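Laundry day, finally

May 14, 2022

OK quick one, I have to be out the door in 16 minutes and the dryer is still going.

So the T-shirt pile. I've been putting it off since February, no excuse, it just kept growing on the chair in the back bedroom until the chair was more of a rumor. Yesterday I cleared off the white table and told myself one shirt at a time, flat first, then fold. No folding on the bed. Folding on the bed is how I end up lying down.

Started with the darks. Fine. Then towels, boring, done. Then the light stuff, and thats where it slows down -- thin cotton won't stay where you put it. You smooth one side and the other side creeps.

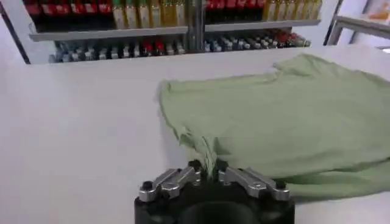 The sage green one, mostly flat, a few wrinkles left.

Jussara Portela (hi Jussara) swears by folding in thirds and then standing them up in the drawer like files. Tried it with 4 shirts. Two stood up. The thin ones slump over, so those are going back to the plain old stack, sorry.

Also moved all the winter things to the Pulton bins under the stairs. They fit if you sit on the lid. Haven't labeled them yet, will regret it.

Still to do: socks, the pillowcases, whatever is at the botom of the hamper. Might get to it tonight, might not.

Dryer just buzzed. Gotta go -- more on the sock situation later this week.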